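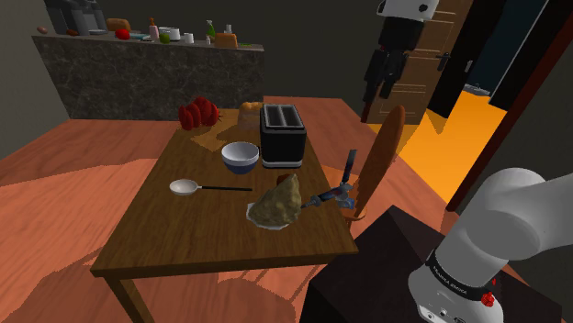
Spent most of the day moving the lettings records over to Lastley, and my eyes feel like sandpaper. The old system goes off at the end of November, so everything in it has to be somewhere else by then or it's gone. There were 964 property records when I started and I've got 400 across, which sounds better than it is, as I picked the easy ones first (flats with one tenant, one landlord, no arguments). I had the kitchen dresser inventory open for the Hanen house this afternoon and it was hopeless, just "table, toaster, bowl", and I thought, well, is it a black two-slot toaster or what? A blue bowl with a white inside or some other bowl? You can't charge anyone for a missing toaster if you never wrote down which toaster it was! So I've added a proper description box to the template, and now of course I want to go back and redo the lot.

The import tool is still being a pig about dates. It reads the day as the month whenever it can get away with it, so half the tenancies at Sandu Court looked as if they'd ended before they'd begun. I fixed the first batch by hand like an idiot, then found a tiny drop-down on the second screen where you choose the date order. It had been there the whole time, under the logo.

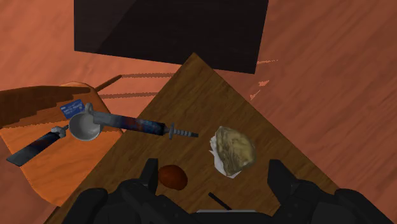 After that it went much quicker, until I hit the attachments. Lastley wants each one tied to a property or a contact, and Indstead let us dump them anywhere, so there are 564 files sitting in a folder called Misc. Gas certificates, mostly, and four copies of the same parking map. I got through the As and Bs before tea and gave up.

Rang the helpline at half past three and waited ages, but the girl was lovely and says tags will copy over if I export them separately. I'll try it on a small batch first. Must remember to back up before I touch the landlord statements, and take my own biscuits in, the tin's empty again.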